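3.2 Shared meals and the upkeep of common rooms

The second part of the study asked how households in shared rental housing divide the cleaning of rooms that belong to no single tenant. We sent a paper survey to 400 tenants in Stidari and Coughlan and received 262 usable replies. Most respondents lived with people they had not known before moving in. Leases in both towns usually name the tenants jointly, so a dirty kitchen or a damaged floor is charged to all of them.

Respondents were asked who last swept the eating area, who last wiped the table, and whether either task was covered by a written rota. Wiping the table was most often done by the person who had just eaten. Sweeping followed no such rule. Several tenants wrote in the margin that they did not think of the floor under the table as part of the meal. Rooms with hard floors drew more complaints about crumbs than carpeted rooms, and tenants in these rooms also reported sweeping more often. Figure 4 shows a round white dining table on a pale gray tiled floor. 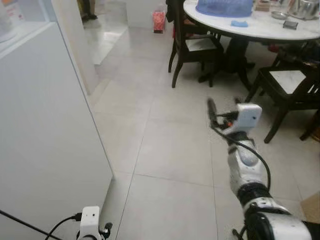
Figure 4. Dining table and tiled floor.

3.3 Storage and the problem of ownership

Storage caused more disputes than floors or tables. In the survey, tenants described three arrangements: a shelf for each person, a shelf for each type of item, and no arrangement at all. The first was the most common in Stidari. In Coughlan, where kitchens tend to be smaller, many households began with a shelf for each person and gave it up within the first months of the lease, usually when a tenant moved out and the space was not reassigned.

We held follow-up interviews with 5 households in August. All of them could say which shelf was theirs, but their accounts of who cleaned the inside of the unit did not agree. Shelves with a single owner were cleaned when that owner moved out. Door panels and the lower edges of units had no owner and were left for the end of the lease. Figure 5 shows a pale blue panel beside a dark upright frame. 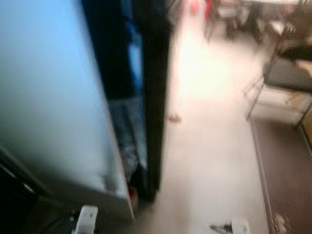
Figure 5. Blue panel and upright frame.

Pádraig Hayes said that his household had never argued over who owned a shelf, only over who should clean up when something spilled from one shelf to the next. He thought a rota would have helped in the first weeks and would have been ignored after that. Other interviewees gave similar answers, and in only one household was a written rota still in use at the time of the visit. We return to this point in Section 4.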